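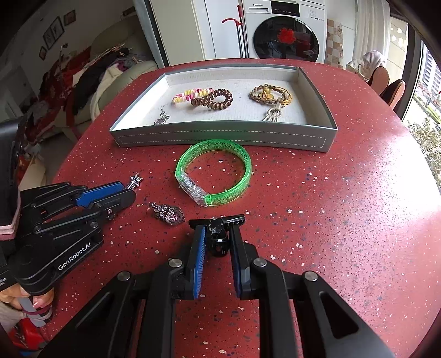 A small black faceted piece on a speckled red tabletop.

I've been playing Gazi far too much since July (my save file is a disgrace), so when the lead designer at Terkix agreed to have a natter on the phone I made a big pot of tea and cleared the whole afternoon. We were meant to do half an hour. We did two!

If you've missed it, Gazi is a turn-based strategy game where you run a river town and try to keep the trade going while your neighbours get greedy. Each campaign is 100 turns, and I started by moaning that this is never enough for me.

"Everyone says that," she laughed. "We had it at 400 for ages. People loved the first bit and then drifted off, and hardly any of our testers saw an ending. So we chopped it. I was gutted for a week, then I played the short version and stayed up until three in the morning."

The team is tiny, just 4 people, and they all still have a go at everything. She writes the events, does most of the balancing and answers the support emails as well, "usually in my pyjamas". Before this they made Fitus, a puzzle game that I liked a lot and that sold, in her words, "to our mums and a very nice man in Norway".

I asked if that put them off. "A bit, yeah. But Fitus taught us how to finish something. We'd thrown away two games before that because we kept adding things to them."

Then I got on to the ferry tax, which has ruined me more times than I can count. Is it meant to be that harsh? There was a long pause. "It's meant to be harsh. It's probably a bit harsher than it's meant to be. We're bringing it down in the next patch, and you'll be able to argue with the ferryman as well, which I've wanted from the start."

(I cheered down the phone. Sorry about that.)

The patch also brings a proper undo button for building, along with bigger text on the trade screen. Multiplayer is a no for now. "We tried it on a Friday build and it was just people waiting for each other. Maybe one day, with a timer."

What comes after that? She wouldn't say much, but there is a new thing with the working title Stemex, and it's set underground. I asked if it was strategy again. "It's got turns in it," she said, and then somebody's dog started barking and we talked about dogs for ten minutes.

The Gazi patch is free if you already own the game, and she says old saves will still load, mine included.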